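6/15/20

# Notes on the upkeep of the sorting cell

The Sesden cell has now completed 2,282 cycles since its commissioning in March, and it seems proper to set down how it is maintained. The cell consists of two arms on a wooden table and a set of baskets into which small household goods are sorted. Bottles cause little difficulty. Razors are the demanding item, for the handle is slim and any wear in the fingers shows there first.

Finger alignment is therefore inspected every 222 cycles. The inner faces are wiped with a dry cloth, the closing position is recorded in the log, and a razor is then gripped by the handle and moved within the red basket at working speed. Should the handle turn between the fingers, the fixing screws are to be slackened, the fingers closed upon the gauge, and the screws tightened again in alternation. 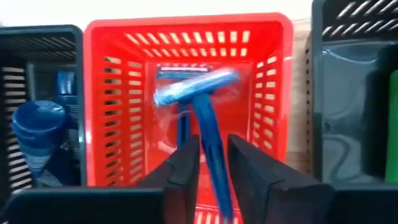 Ayana Yilma wrote in to question the interval, which she considers too long for slim handles. At Warnden the same check is made at every change of shift, and she would sooner lose a few minutes each day than discover a worn finger face at the end of the week. She also asks whether the gauge itself is ever checked.

The gauge is checked by Habte in Mundville once a year, and the certificate is kept with the log. On the interval I am less certain of my ground, and the figure will be reviewed when the next set of fingers is fitted.

Cables require separate attention. Each arm is moved slowly through its full reach while a second person watches the loops over the wrist and forearm. A loop that pulls tight at any point is to be released and dressed again with more slack — never simply pushed to one side.

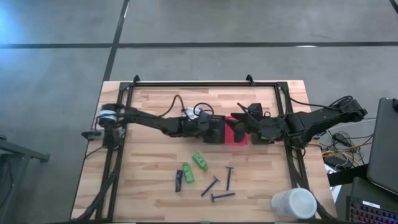 Once the cables have been passed, both arms are returned to their start positions and the zero offsets are read. The left arm has held its values well. The right arm drifted at cycle 435 and was found to have a loose bolt at the base, which was replaced and marked with paint. The paint line is now examined at each inspection, and a fresh entry is made in the log even where there is no movement to report.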